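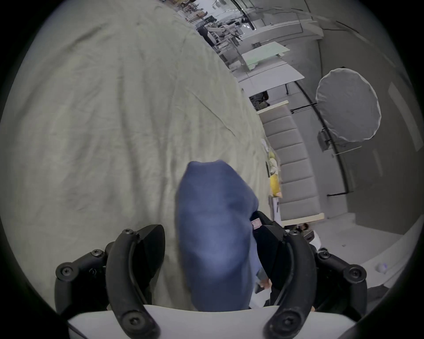
Tsutomu Oshima asked last week whether small items should be folded before or after the bed linen. Do them first. Once a sheet is spread out, anything dark or small gets lost in it.

Unit 4, Sorting and Folding

Separate by colour, then by size. Read the sewn label on any dark garment before it joins a pile. Pair socks as you go and keep singles in a separate stack until the end. Fold sheets and duvet covers last, corners to corner, smoothing the creases toward the hem.

Reading: Allholm, chapter 13. Fold sheets are due 4 Dec 2025.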